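Old Towers, Second Lives: A Morning at the Nustberg Workshop

The owner of the Nustberg repair shop opened it in April with 12 dead computers and a borrowed kettle, and she laughs when she tells you so. Since then, 290 old desktops have come across her benches, and she seems to remember most of them fondly!

"People bring them in apologizing," she told me over a very large coffee. "They say it's ancient, it's hopeless, it's been under the stairs for 11 years. And I say, well, let's lay it on its side and have a look before we go burying it."

She likes to start with the big parts, the board and the processor, and work outward from there (she has strong feelings about old thermal paste, which I'll spare you). "You get the side panel off and it's like lifting the lid on somebody's sewing box," she said. "I never get tired of that."
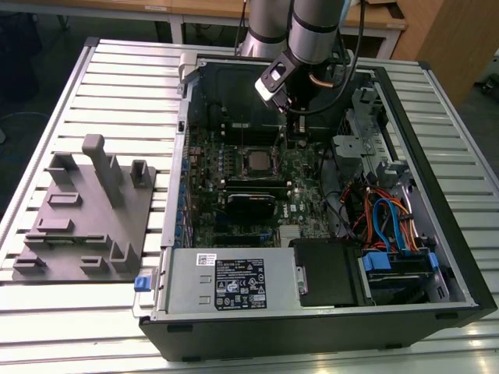
Her bench partner, listening in, put in that the processor should always stay in its socket until you know you've got a reason to lift it, and that he had bent enough pins in his life to be firm on the point.

"He's right, and he's insufferable about it," she said, smiling. The pair charge 70 dollars for a full cleanup, and the machines folks don't want back go to the Lunico reading room, where she drops by most afternoons to see how they're getting on.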